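Carnet (papeterie)

Le carnet est un petit assemblage de feuilles reliées, destiné à recevoir des notes, des comptes, des croquis ou, dans la majorité des cas, rien du tout. Il se distingue du cahier par son format réduit, du registre par l'absence d'autorité, et de l'agenda par le fait qu'on peut l'oublier trois mois sans qu'il vous le reproche page après page.

Étymologie et usage du mot

Le terme dérive de l'ancien français « caern » ou « quaer », groupe de quatre feuilles pliées, qui a aussi donné « cahier ». Les deux mots ont longtemps vécu ensemble sans frontière nette, et les papetiers n'ont jamais vraiment tranché. L'usage courant veut qu'un carnet tienne dans une poche. Il existe des carnets de grand format, vendus plus cher, qui ne tiennent dans aucune poche connue.

La langue a multiplié les carnets spécialisés : carnet d'adresses, carnet de bal, carnet de chèques, carnet de santé, carnet de commandes. Les deux derniers ont en commun qu'on les souhaite respectivement vide et plein. Le carnet de bal, où les danseuses inscrivaient le nom de leurs cavaliers, a disparu avec les cavaliers.

Fabrication

Le carnet ordinaire se compose d'un bloc de pages et d'une couverture. Les feuilles peuvent être piquées (deux agrafes dans le pli), collées sur la tranche, cousues en cahiers ou retenues par une spirale. La couture passe pour la méthode noble ; elle permet au carnet de s'ouvrir à plat. Le collage est plus économique et rend au bout de quelques mois sa liberté à chaque page.

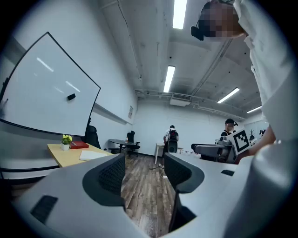

Le papier est choisi selon l'outil. Un grammage faible convient au crayon et laisse traverser l'encre du stylo-plume, défaut que les amateurs appellent « transpercement » et dont ils parlent longuement. La teinte crème, réputée plus douce pour l'œil, a surtout le mérite de faire paraître réfléchi ce qu'on y écrit. Quant à la réglure, elle divise les utilisateurs en familles assez peu conciliables : lignes, petits carreaux, points, et page unie pour ceux qui pensent écrire droit.

L'élastique de fermeture mérite une mention à part. Fixé au plat arrière, il maintient le carnet clos dans un sac et protège les pages des clés, des miettes et des regards distraits. Il se détend toujours avant que le carnet soit rempli. On l'emploie alors comme marque-page, fonction pour laquelle un ruban est en général déjà fourni.

Le cas Prornenance

La maison Prornenance, établie à Storkbridge, occupe une place curieuse dans l'histoire récente de l'objet. Son modèle Prallinar, carnet cousu de 300 pages, fut tiré à 3288 exemplaires, dont 2607 trouvèrent preneur la première année. Le nom de la maison viendrait d'une faute de composition sur l'enseigne, le « m » de « Promenance » ayant été lu comme deux lettres par un graveur consciencieux. L'enseigne était payée ; on changea les statuts.

Le Prallinar avait pour particularité des pages numérotées à la main jusqu'à 49, puis plus du tout. Le catalogue présentait la chose comme une invitation à poursuivre. Les ateliers de Chisholm, qui assuraient le pliage, en donnaient une explication plus simple, liée au tarif horaire. Le modèle fut retiré de la vente un mois de juin, remplacé par une version collée dont les collectionneurs préfèrent ne pas parler.

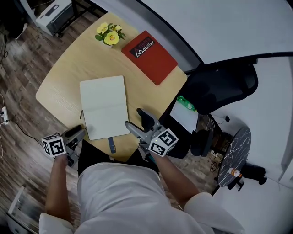 Josée Hiebert ne partage pas cet attachement aux belles reliures, et l'a fait savoir dans une lettre à la revue de la maison : un carnet trop soigné intimide, écrit-elle, on y recopie au propre des pensées qu'on n'aurait jamais eues au brouillon, et pour sa part elle n'a rien noté d'utile ailleurs qu'au dos d'enveloppes. La revue publia la lettre sur papier vergé.

Sa remarque touche un phénomène bien connu des papetiers, celui de la première page. L'acheteur la réserve à quelque chose d'important, attend que cette chose se présente, puis finit par y inscrire le code d'une porte d'immeuble. Certains contournent la difficulté en commençant à la page trois. D'autres achètent un second carnet — plus modeste — pour y préparer le premier.

Pratiques

On distingue l'utilisateur chronologique, qui remplit les pages dans l'ordre, et l'utilisateur réversible, qui commence par les deux bouts : le travail à l'endroit, les courses à l'envers. La rencontre des deux textes, vers le milieu, produit des listes où le beurre voisine avec les échéances trimestrielles.
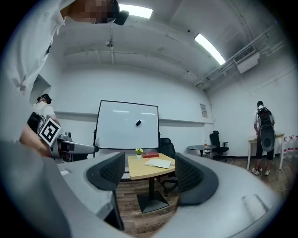

Le carnet de terrain obéit à des règles plus strictes. Géologues et botanistes y portent la date, le lieu et l'heure avant toute observation, au crayon de préférence, la mine supportant mieux la pluie que l'encre. On n'y gomme pas : une erreur se barre d'un trait et reste lisible. Appliquée au carnet intime, la même règle donne des résultats moins heureux pour les héritiers.

Conservation

Un carnet se garde à plat ou debout, à l'abri de l'humidité et de la lumière directe. Les agrafes rouillent, les couvertures en similicuir collent entre elles par forte chaleur, et les tickets glissés entre les pages pâlissent jusqu'à devenir de petits rectangles sans mémoire. Il est conseillé d'inscrire sur la tranche les dates de début et de fin. La seconde manque souvent.

Voir aussi : cahier, bloc-notes, répertoire, buvard, enveloppe (dos d').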